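Sorting the odds and ends box (charger, cable, little bits)

Quick one today, typing this before the school run. A few of you asked how I deal with the box of small stuff that ends up by the window. Mine is an old cardboard box with the flaps torn off. Nothing fancy. Takes me 18 minutes if I don't stop to read old receipts.

What you need

A cardboard box, any shape, flaps off
Packing tape
Small freezer bags or elastic bands
A pen and 2 sticky labels
A bit of clear floor

Step 1. Do the box first

Cut or tear the flaps off so you can see right in. Ragged edges are fine, run tape along the top if you've got small kids. Tape accross the seam on the bottom, inside as well as out. Old tape peels and then cables snag on it, so press it flat or pull it off and start again. Ruxandra Hodoroagă uses a proper Tridton crate for hers, very smart, but I'm not buying a crate for this.

Step 2. Everything out, big to small

Chargers, then cables, then lids and bottles, then sticks and whatever else. Put them on the carpet beside the box. Don't sort yet. Just out.

Step 3. Look at each charger

Read the print on the side. Output is the line you want, in V and mA. Old phone plug might say 800, a newer one 3000. Write it on a label in big numbers, the print is tiny and you'll never find your glasses. Cracked casing or bent pins, goes to the electricals recycling. Not the kitchen bin please.

Step 4. Coil the cable

Loose loops, about as wide as your hand. No tight wrapping round the plug, it kills the wire at the neck. Elastic band, done. Then into a bag with the charger it belongs to, so they stop wandering off.

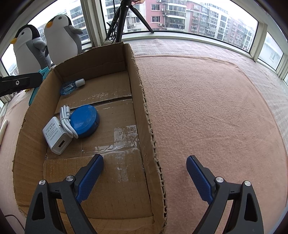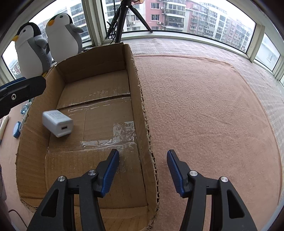 Same box by the penguins both times, USB adapter inside. Cable is in with it in the first one.

Step 5. Round things and little bottles

Pair lids with bottoms. Give it one go, if a lid has no partner by the end, out. Bottles, check the cap's on tight before it goes anywhere near a plug. Stand them in a mug or an old Daltier tin if you have one.

Step 6. Back in

Heaviest at the bottom, chargers down one side, bags standing up so you can flick through. Leave a gap. If it's full on day one you'll be doing this again by Wednesday.

Label the outside, not the top, there is no top any more.

I do mine every September and then when it gets silly. Next up is the drawer with the Drustmont batteries in, wich is a whole other job.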